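How Does a Game Show Get Made?

Have you ever yelled an answer at the TV before the player could say it? Then you already know why game shows are so much fun! Everyone at home gets to play too. But a lot happens before the music starts and the lights come up, so let's go backstage at a made-up-from-scratch quiz show called Cirkton Countdown.

It starts with a format

A format is the recipe for a show. It says how many players there are, how they score points and what happens in a tie. On Cirkton Countdown, 2 teams race to fill a giant map by answering questions. Get one right and a town on your side lights up. Get one wrong and the other team can steal it - ouch!

The people who write the format try it out over and over, usually with paper and pencils around a table. If a game drags, they change the rules and play again.

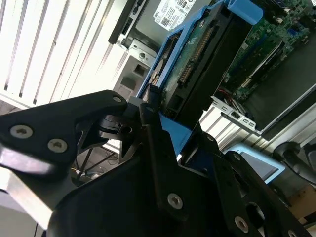

Who writes all those questions?

Question writers do, and they need a LOT of them. The first season used 1,319 questions! Every question gets checked by a second person, who looks up the answer in more than one place. That person is called a fact checker, and it's a great job for anyone who loves finding out whether things are really true.

Questions also get sorted from easy to hard. A good show begins with easy ones so the players can warm up (and so you can feel super smart on the couch).

Picking the players

People who want to be on a show go to an audition. They take a short quiz, play a practice round and chat about themselves. The show wants players who know plenty, but also ones who laugh, groan and jump up and down when they win.
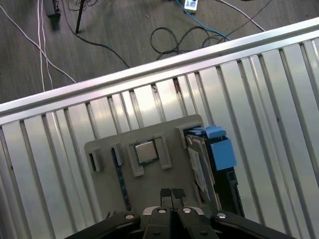
Photo: Cludell Picture Desk

Lights, buzzers, action!

The studio is a huge room with no windows. The shiny part you see on TV is the set, and behind it there's mostly wood, cables and tape. Cirkton Countdown tapes in Studio Griffiths, where roughly 56 people work on each episode. Some run cameras, some look after the sound, and one lucky person is in charge of the buzzers.

An episode lasts 25 minutes on TV, but taping it takes much longer. The crew stops to fix microphones, move lights and powder shiny noses!

Then comes editing. Editors watch everything that was taped, cut out the slow bits and add music and sound effects.

Words to know

Format: the rules and plan for a show
Audition: a tryout
Set: the built place where a show is taped
Host: the person who asks the questions and keeps things moving

Try it yourself

Write ten questions about something you love. Ask a friend to check the answers, find two players and pick a noise for each buzzer. A duck quack works really well!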